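Section 6: Fitting the battery and clipping the holder to your bag

Right, this is the bit I get the most emails about, so I've rewritten it for the Jun 27, 2026 edition of the guide. If you've got the older April sheet folded up in your Camument box, put it in the recycling and use this one, as the steps are in a different order now.

You'll want a clear, pale surface to work on. I use a white worktop at home in Traltside and it makes a huge difference, because the clip is black and the two screws are tiny (I have lost more of them in a patterned rug than I care to admit). A tea towel is no good — the screws get into the weave.

What you need before you start

One AA battery, ordinary alkaline
The black clip
The Camument light
The two short screws from the paper envelope
A small cross-head screwdriver

Note: the long screws in the same envelope are for the bike bracket in section 7. Leave them alone for now!

Checking the clip

1. Take the clip out of its bag and find the two ends. One is a rounded loop, the other is a chunky block with softened corners. The strap goes through the loop and the light goes on the block.

2. Look round the loop for the small holes. Run a fingernail over them, and if there's a whisker of plastic left from the moulding, pick it off with a pin.

3. Give the whole thing a wipe with a dry cloth. No polish, please. It leaves a film and the strap slides about all day.

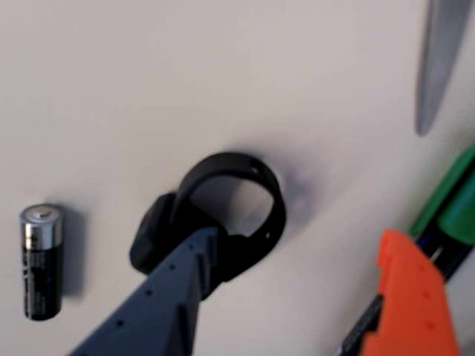

Fig. 6a. The clip, loop and block, with an AA battery.

4. Stand your battery on its flat end beside the clip, where you can see it. I do this every time now, after once closing up a light with nothing inside it and spending half an evening blaming the switch.

Fitting the battery

5. Twist the cap off the light, anticlockwise. It's stiff when new. A rubber glove helps, pliers don't (they'll chew up the edge and then the seal won't sit flat).

6. Slide the battery in with the bump end first, then put the cap back and turn it until you feel it stop. Try the switch. If nothing happens, take the battery out and check which way round it went before you try anything else.

Caution: don't force a rechargeable lithium cell in there, even if it's the same size. Some of them put out a higher voltage and the light wasn't made for it.

Putting it together

7. Lay the light against the block and start both screws by hand, a couple of turns each. Then tighten them in turn, a little at a time. Stop as soon as they're snug.

8. Thread your bag strap through the loop and pull it flat. Straps up to 16 mm go straight in. Wider ones need folding lengthways first, and the padded sort on the Jevico rucksacks won't fit however much you swear at them, so use the webbing lower down instead.

9. Give the light a firm tug and a shake. A bit of swing is fine, but if it rattles, go back to step 7.

Looking after it

Take the battery out if the light's going in a drawer for the winter. Spare clips are part number 176, and El Ouafi stock them along with the screws, so you needn't buy a whole new kit if yours goes missing.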